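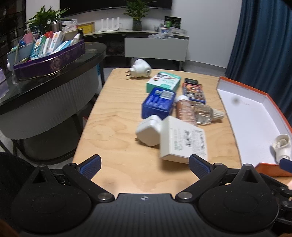
Hand-held gripper, pad comparison, living room table
2019-12-15, Savita Tripathi

Setup. Small household items on the light wood table, shallow tray with the orange rim at the right as the drop target. Two hand-held units, both with blue pads. Left unit has the Kastard pads, right unit the Ikeda pads. Logging through Skeline at 200 Hz. Exposure fixed for the whole session, glare off the glass-topped table to the left is tolerable.

Order of picks: white box with the barcode, square power adapter, blue box, tube, glass bottle, then the flat pack and whatever is left at the back. Plug-in devices last.

Boxes. No difference worth recording. Both pad sets hold a tilted box if the approach is square to the short side. Coming in along the long side the box rotates between the pads before it lifts.

Power adapter. Glossy, rounded edges, worst item of the set. Kastard slipped on 3 tries in a row, then held once I closed lower down. Ikeda held but left the adapter skewed, so the release into the tray was sloppy.

Tube. Pick near the cap. Mid-body it deforms and the width reading drifts.

Glass bottle on its side. Ribbed cap is the easy grab. Body is possible with Ikeda only, slow close.

Encoder. Left unit zero was off by 37 counts after the tube picks. Re-zeroed with the fingers fully open and repeated the tube. Check the pivot screws before the next run, I may have left them undertorqued after the pad swap.

Pad life. Dunance rates the backing for 3000 cycles. We are well under that, but the right pad on the Ikeda set already feels smoother near the tip. Ga-eun Oh to look at it under the loupe.

To do
- repeat adapter with the pads wiped down
- same item order with the units swapped left to right
- write the zero offset into the log header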